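# The Long Throw at Jadton

By a quarter past seven on an April morning the dew is still thick on the infield at Jadton High, and Eimear Mac Suibhne is already out there in rubber boots, dragging a tape measure toward the far fence. The javelin runway behind her is patched in two colors. The foul line was repainted last night. She is grinning like a kid who has been handed the keys to a candy store.

"Look at this wind," she yells. "Quartering from the left! They're going to love this."

If you have never stood near a javelin runway when somebody good is using it, please go. It is the best seat in high school track, and most weekends you can have it to yourself. You hear the spikes first, then the crossovers – that quick sideways patter – and then a grunt, and then a strange second of quiet while the thing hangs up there deciding what to do. When it comes down right, it comes down with a small thump you feel in your own feet.

Jadton had no javelin program before 2015. The sport was something that happened in other places. Mac Suibhne had thrown in college and was teaching earth science when she asked for a strip of grass behind the visitors' bleachers, and she got it, along with two practice javelins that had been leaning in a shed so long that one of them had a bird's nest built against it. Four kids came out that first spring. One of them quit to play tennis.

This year the throws squad is the biggest group on the team, and they travel like a circus. They have their own tent and their own terrible playlist. At the Baran Relays last season they took up an entire hillside, and when freshman thrower Imon Tate (everybody just calls him Imon, including the announcer) hit a personal best on his last attempt, the noise pulled people away from the 4x400.

The results system helps too. Jadton runs its field events through a package called Plotgate, which puts every mark on a board by the fence within seconds of the official reading the tape. It updates constantly, and the kids have learned to whip around and stare at that board before the javelin is even out of the ground.
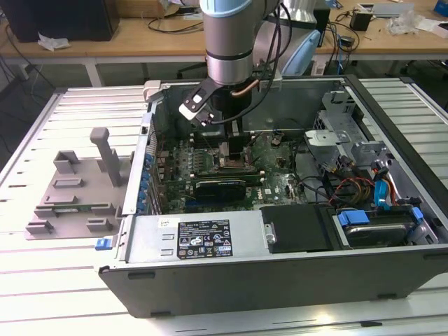

*A Dell desktop tower with the side panel off.*

Assistant coach Liam Noonan looks after the marks, and he has the kind of memory that makes you want to check him against the records just for fun. I tried it. I asked for the wind at last year's district final and he gave me the wind, the order of throws and what he had for lunch.

Noonan came over from baseball, and he talks about the javelin with a convert's joy. He spent years telling pitchers to get their legs into it, he says, and then he watched a javelin thrower plant the left foot and saw the whole idea drawn out in front of him. "The arm is last," he told me, and then told me again ten minutes later, and then had me stand up and try it with a rolled newspaper. I was awful. He was delighted anyway. 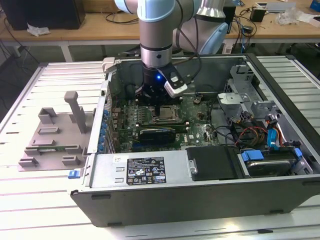
Practice itself is slower than you would expect. There are a lot of standing throws, and a lot of medicine balls hurled against the back wall of the concession stand. Full run-ups happen twice a week and no more, because elbows are elbows. On the other days they walk through their steps with tape marks on the runway, over and over, counting under their breath. Mac Suibhne films almost none of it. She prefers to stand at the end of the runway and listen, and she swears she can call a good throw with her eyes shut. I watched her do it five times. She missed one, and she was furious.

What got me, though, was the last hour of the Saturday-style scrimmage they run before the season opens. Everybody throws, including the distance runners, including the team manager, including (after some heckling) Noonan. Points are awarded by a formula I never understood. The winner gets a plastic trophy with 87 scratched into the base, left over from a bowling league, and it is fought for as if it were Olympic gold.

Imon won it this time, on a throw that started too far right and then bent back with that quartering wind and stuck, quivering, well past the last cone. He ran the whole way out to get it himself. Mac Suibhne was already walking the other direction with her tape, yelling for the next thrower to check her steps.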